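Ticket 302: Fitted sheet will not fold, will not lie flat
Queue: Linen room, Zalewska Guesthouse
Opened by: Ok-hee Do
Priority: Low (raised to Medium after lunch, see log)
Status: Closed with workaround

Problem as reported

The white sheets in the new batch come off the shelf creased and go back on the shelf creased. Folding them per the card on the wall gives a lump. Folding them against the card on the wall gives a similar lump, slightly wider. The shelf is built for flat things and holds 17 lumps if you lean on the door.

Housekeeping says guests on the second floor have started to mention it. One wrote "rustic" on the comment slip and I don't think it was meant kindly.

Environment

Sheets: Ositz, white, queen, bought in June as part of the spring order, which tells you how the spring order went.
Dryer: Tulano, the big one, left side.
Folding table: the long one by the window.
Spray: Skastance wrinkle release, half a bottle.
Operator: me.

Steps to reproduce

1. Take a sheet out of the dryer.
2. Put it on the table.
3. Look away to deal with the phone.
4. Look back.

Log

9:10 a.m. Started with the obvious. Shook the sheet out hard by two corners, twice. Gained one clean half and moved all the creases into the other half, where they seem happy.

9:25 a.m. Smoothed by hand from the middle outward. This works on the old sheets. On these, the fold you push away comes back behind your hand like a cat.

9:40 a.m. Stopped smoothing. No heat yet. The trouble spot is in the middle, where everything runs together.
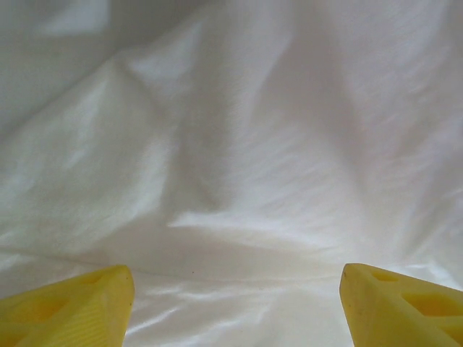 White cloth, before ironing. Long diagonal fold from upper left, V-shaped crease near the middle.

9:55 a.m. The diagonal one is a ridge and stands up on its own, so it can be pressed from the top. The V is a valley and has to be pulled open first or the iron just makes it permanent. I know this from the tablecloth, ticket 510 in the old system, which some of you will remember and which is still a tablecloth with a V in it.

10:15 a.m. Skastance spray, light coat, waited five minutes. Smells of lemons. Creases unchanged but fragrant.

10:30 a.m. Second coat, heavier. Now I have a damp sheet. Hung it over the rail and did the towels.

11:20 a.m. Checked the Tulano. It was set to the long cycle with the extra-dry option on, and the drum was packed to the glass. The sheets had been wadded up in there with the bath mats. Whoever loaded it did a very thorough job. Checked the rota. It was me.

11:45 a.m. Ran two sheets by themselves on medium, took them out while still a bit damp, pulled the corners square straight away. Much better. Small creases along the hem and nothing you could call a valley.

1:30 p.m. Priority raised to Medium. The front desk wants two beds made up by four and has asked whether "the flat ones" are available. There are two flat ones. See above.

2:10 p.m. Ironed the 9:40 sheet. Opened the V by hand, pressed it from the hem end, then did the ridge. Took longer than I'm willing to put in writing. Passable if the blanket comes up high.

Cause

Overloaded dryer, too hot, too long, and then left sitting. The sheets themselves are no worse than the old ones, so I withdraw my remarks about Ositz from the morning meeting.

Workaround

No more than two sheets per load. No bath mats with sheets, ever. Take them out slightly damp and hang them over the rail for a few minutes. Fold in thirds lengthwise and ignore the card, which shows a pillowcase anyway.

Still open

The rest of the shelf needs doing again. I've taken the top few and would welcome company. Card on the wall to be replaced, moved to its own ticket. Need more spray for the towels, people like the lemon.

Closed 3:50 p.m., O. Do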